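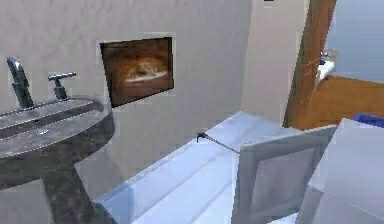
Residents > Brerunari Court > Meetings > Minutes

Brerunari Court Residents' Company
Minutes, general meeting, 1 Oct 2026, 7pm, ground floor lounge

Chair: Amrit Robichaud
Present: owners or proxies for 11 flats, plus one from the managing agents (Mudaliar). Quorum met.
Apologies: flats 4, 9 and 22.

1. Last minutes
Agreed, one change. Item 6 should say "lease extension", not "lease extention fee waived". No fee was waived. Signed by chair.

2. Matters arising
Bike store lock - done. Gate closer - done, but slams. Mudaliar to ask the fitter to come back and slow it down.
Letter to the council re bins - sent, no reply. Chase.

3. Sale of the freehold
Long item. Landlord has served notice that it wants to sell the freehold of the block. Offer notice went to all leaseholders, everyone present had theirs. Flat 17 says hers went to her old address, agents to resend tomorrow.
Amrit went through the choices again: buy together, or let it go to an outside buyer and carry on as we are. More than half the flats must say yes for us to accept. Deadline is in the notice, please read it.
Flat 6 asked what happens to those who don't join in. Amrit: they stay on their present lease, ground rent comes to the new company instead. Flat 6 not happy with that but noted.
Flat 12 asked if buying would make the flats easier to sell. Agent said buyers' solicitors do tend to ask about short leases and a share of freehold usually goes down well, but couldn't put a price on it. Flat 2 said her sale fell through in February over the lease length so she is strongly in favour.
Need our own valuation before anyone commits. Two quotes in. Fastetti cheaper but can't start for three weeks. Itness dearer, can inspect next week and will include a short written report on lease lengths. Some talk about whether the report is worth having. Vote: Itness, 8 for, 2 against, 1 abstained.
Cost to be shared by those taking part, £96 per flat up front. Pay by transfer, flat number as the reference. Not your name please - two people with the same surname last time.
ACTION: Amrit to instruct Itness. Agents to send lease dates for all flats.

4. Subletting
Three flats now let. Leases say written consent needed, only one has asked. Agents to write to the other two. Flat 15 wants short lets banned outright - agents say the lease already rules out anything under six months, so no new rule needed, just enforce it.
Flat 8 asked for a consent form on the website. Agreed.

5. Sales packs
Agents now charge £176 for the pack of papers a seller has to give the buyer's solicitor. Several felt this was steep. Agent said it covers accounts, insurance, fire assessment and replies to the standard questions, and a second copy within six months is free. Flat 2 said hers took nearly a month to come and that was worse than the price. Agent apologised, will work to ten working days and report back on it.
ACTION: Mudaliar to put the turnaround time in writing.

6. For sale boards
Four boards on the front verge at one point this summer. Proposed one board per flat for sale, down within two weeks of completion, none tied to the railings. Agreed, no votes against. Agents to tell the local estate agents.

7. Reserve fund
£1,000 to be moved across from the service charge account as budgeted. Agreed. Flat 12 wants the statement sent round before meetings, not handed out at the door. Fair point, will do.

8. AOB
Parking - visitor space being used overnight by same van. Note on windscreen first.
Flat 19 selling privately, asked if she can pin a card in the hall. Yes.
Intercom labels out of date, send new names to agents.

Next meeting: once the valuation is in, date to be circulted by email.
Closed 8.50pm.

Contact the managing agents | © Brerunari Court Residents' Company | Back to top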